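Automation and Work, Unit 4: Folding, finishing and the hand-held gripper

Reading for this unit: chapters on textile handling in the course pack; the Jollthorpe site report (May). Bring the task sheet to the seminar.

4.1 Why cloth is late to be automated

Rigid parts have been handled by machine for decades. A casting has one shape, and a fixture can be built for it. A garment takes a new shape each time it is put down. Its edges may be underneath, a hem may roll, and two layers may be picked up where one was wanted. For this reason laundries and garment finishers bought machines for washing, drying and pressing flat sheets well before they bought anything that could deal with a pair of shorts.

4.2 The Hunirura trial

Hunirura runs a garment finishing and returns business at Jollthorpe. Folding of mixed items was done by hand on two shifts, at a target of 100 items per hour per person. The firm took on a folding cell from Escobedo, which learns from recorded demonstrations. The supplier asked for 2,000 demonstrations before the first handover and received 600 in the opening stage.

Demonstrations are made with a pair of hand-held grippers. The worker moves them as the machine would move its own, and the fingers open and close on the cloth. No programming is involved. The skill lies in choosing where to take hold, and in doing so with two fingertips per hand.

4.3 The task

Dark garment spread on a printed cloth, folded items stacked to the left, gripper fingers open:
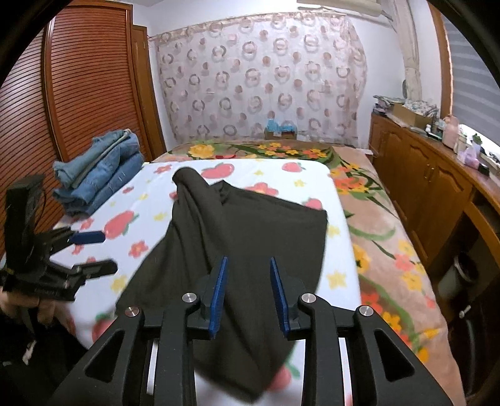
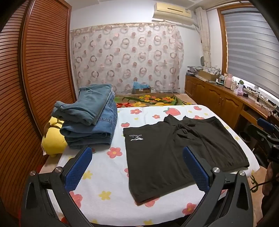
Darnell Baptiste, in a written comment on an earlier version of these notes, objects that section 4.2 makes the job sound lighter than it is. Folding by hand, he writes, was tiring in the back and the feet, while demonstrating is tiring in the wrists and in the head, because every movement has to be one that you would want repeated. He adds that a bad fold used to be shaken out and done again at no cost, but a bad demonstration had to be reported and struck off, and people on the late shift felt watched. His final point concerns pay: the hourly target was dropped during the trial, and with it the bonus.

4.4 What changes in the job

The comment in 4.3 should be read alongside the site report, which records output and faults only. Four changes need to be kept apart.

Content. The worker stops producing folded items for dispatch and produces recordings. The folded item is a by-product.

Pace. The target per hour is replaced by a target of accepted demonstrations per shift. Acceptance is decided by the supplier.

Knowledge. Methods that were passed on at the table are now stored in the Escobedo cell. Ownership of the recordings was not covered in the first contract. It was added later as a separate schedule.

Staffing. Of the 6 people who made demonstrations, four went back to hand folding and two moved to tending the cell. Tending was graded one step higher. No training was offered to the other four in the period covered.

4.5 Comparison: Brolto

Brolto installed a similar cell but bought recordings made elsewhere. Start-up was faster. Faults were more frequent on elasticated and gathered hems, which were rare in the bought set, and the folding staff had no part in setting up the cell. When faults rose, they were asked to clear them by hand between their own batches. This work was not timed or graded.

4.6 For the seminar

Prepare short notes on the following.

Should a demonstration be paid as production, as training, or under a separate rate? State the effect on the bonus in each case.

Draft a clause on the ownership and later use of recordings, no longer than one paragraph.

Using 4.4 and 4.5, list the tasks that appear in neither firm's job descriptions and say who carries them out.

Notes should be handed in at the start of the session. Unit 5 deals with shift patterns around unattended running.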